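Keeping the Hand Grippers Happy

If you've been by the Balledine workshop lately, you know how fond we are of our hand-held grippers. They are simple things to look at, a pair of black fingers on a linkage with a camera riding behind them, and we get more mail about them than about any arm or cart we run. Most of it asks the same thing: how do you keep them closing straight after so many hours of use? I love this question! So this month the bench column is all about upkeep.

Start with the pads. Ours are blue, with ribs across the face, and the ribs do most of the gripping. Fruit is wonderful practice for them and also very good at clogging them. Peel oil gets down between the ribs and picks up dust, and after a while a mandarin that used to sit still starts to creep. A soft toothbrush, warm water and one drop of dish soap will bring a pad right back. Let it dry all the way before you put it on again. Please skip the rubbing alcohol — we dried out a whole set that way last March. 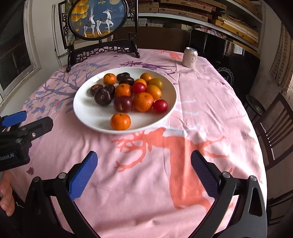

Balledine Bench Notes, No. 142, January 2024

We like a mixed plate for checking a gripper after service. A big mandarin tells you if the fingers open wide enough, a cherry tomato shows right away if you are squeezing too hard, and a water chestnut, with its slick dark skin, will find any pad that has gone smooth. Plums are good too. Run through the whole lot slowly, one piece at a time, and watch where each one sits between the pads. If everything drifts toward the same side, one finger is leading the other.

A leading finger nearly always means a pin. The silver pivot pins carry all the motion, and a bit of grit in one of them is enough to throw the pair off. Open and close the gripper next to your ear (really, do it, it's my favorite part of the job). A clean linkage makes a soft, even sound. A dirty one ticks. Take the ticking pin out, wipe it and the hole with a lint-free cloth, add the smallest touch of dry lube and put it back snug. Don't crank it down. The finger should swing freely with no side play.

We log open-and-close cycles for every unit and pull it for a full going-over at 2000. The one on the Drondorano bench slipped through and made it to 2058, and its pads were worn flat at the tips, so we have put a paper tally sheet next to the charger. Low tech, but it works great.

Pairs need one more step. When the left and right units work the same table, they should feel alike in the hand, or the person using them will favor one without noticing. We swap pads in matched sets and try both sides on the same small fruit, gentlest close first.
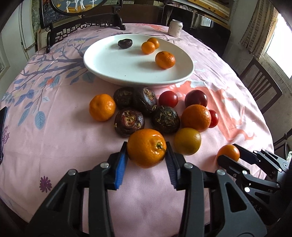
How often should I clean the pads if I only use the gripper on dry, boxed goods?

Once a week is plenty. Cardboard dust brushes off dry, and you can save the soap and water for when the ribs start to look dull.

Last thing, the lens. Wipe it before every session with a clean camera cloth, and keep that cloth away from the lube! Ours lives in its own Tirkik tin on the top shelf. The Baloch parts drawer has been restocked as well, with spare pins at the front and matched pads behind them, so help yourself and mark down what you take.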